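The Questionnaire

Question nine asked whether Hukorthorpe was fully covered against a breach. The choices were yes, mostly and don't know. Doina Milošević read it twice and looked for the box that said no.

"There isn't one," said Tien-fu Chou. "Put mostly. Everybody puts mostly."

"Covered by what?"

"By the Drorus policy."

She had the Drorus policy open in another window. It ran to 90 pages, and on page ten it defined an attack as an event the insurer agreed was an attack. In February someone had gotten into the payroll server and stayed there for a week. Drorus had sent a man called Kuo, who drank their coffee and wrote down that it was a configuration matter. The payout was zero. The premium went up.

"If we put mostly," she said, "we go in the chart as a protected company."

"A mostly protected company."

"And next year they sell the chart back to us with a new premium on the last page."

Tien-fu shrugged. The survey came with a gift card worth 100 dollars, and he had plans for it. He told her 500 firms had answered already. She asked how many of them had read their policies. He said that wasn't one of the questions.

She took the laptop home and left the cursor blinking on question nine through dinner.
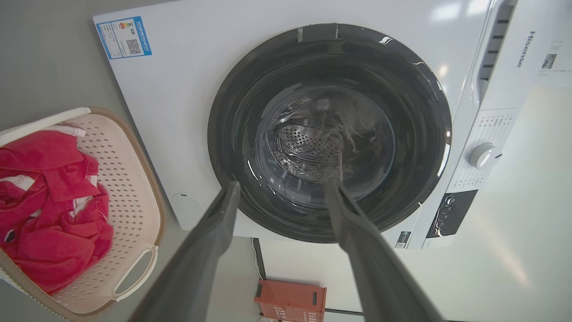 Just put mostly, Tien-fu wrote at 10 that night, they close it at midnight and Jerkatum wants our name on the list.

She typed a no into the comments field at the bottom, where there was a limit of two letters fewer than she needed for the rest of it. Then she clicked don't know and sent it in.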